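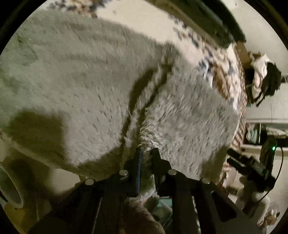 A primary school has put a seven-year-old on a "behaviour pathway" for bringing a slice of toast to class bitten into the shape of a gun.

Edine Primary told the boy's mother, Nathalie Van Rooij, that the toast had been "presented in a threatening manner" at morning registration on 18th March. The toast was removed. So was the boy, who spent the rest of the day in the deputy head's office filling in a worksheet about feelings.

Van Rooij says her son told staff it was a giraffe.

The school's weapons policy, rewritten last September, now runs to 58 pages and covers "any item, drawing, gesture or foodstuff" which a member of staff believes to resemble a weapon. Whether a seven-year-old could be expected to have read it is not addressed in any of them.

Head teacher Annelies De Graaf said in a letter to parents that there had been "no risk to any pupil at any time", and that the school had "acted swiftly to keep everyone safe". She did not say from what.

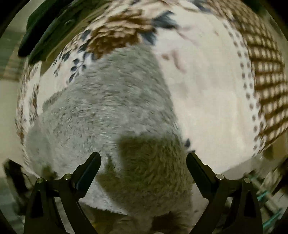 A grey plush with a shaggy pile, on a cream patterned blanket.

The policy was drawn up with help from Rurkia, a consultancy which charged the school £1,804 for a day's training. Its director, Luuk Boersma, said early action "stops small incidents becoming large ones". Asked for a case in which toast had become a large incident, he said he could not discuss individual schools.

A petition asking for the mark to be taken off the boy's record had 805 names by the weekend. Zeyu Shen, a parent governor, wants the matter discussed at the next full meeting, though the agenda already has over 40 items on it and the policy itself is not due for review until next year.

Until then the boy must check in with a member of staff each morning. He has been asked to bring cereal bars.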